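Write the letter by hand first

By Anežka Holub

In Lakport, where I live since twelve years, the town office does not accept paper letters any more. You must fill a form on the screen, and the form gives you a box for your problem. The box is small. I think a small box makes a small thought.

I am not against typing. I type all day for my work at Štěpánek, and I am quick. But when I must complain, or thank, or say sorry, I take a pen first. With a pen I cannot delete, so I wait before each sentence. My mother wrote three letters in one month to the housing office in Brulta, and in the third she was polite at last. On a keyboard she would have sent the first one after two minutes.

People say that handwriting is slow and that old people defend it only from habit. Slow, yes. I find this is its use. In October I asked my evening class to write to a friend on paper, and most of them wrote more than they had planned.

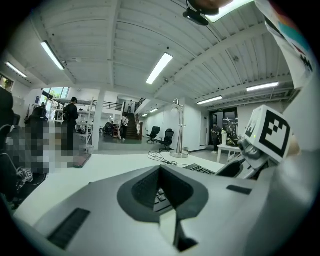

Cludska wrote to me after my last column that her hands hurt when she holds a pen, and that the keyboard gave her back her letters. She is right, and I should have thought of it. For her I would change my advice: type it, but leave it until the morning before you send it.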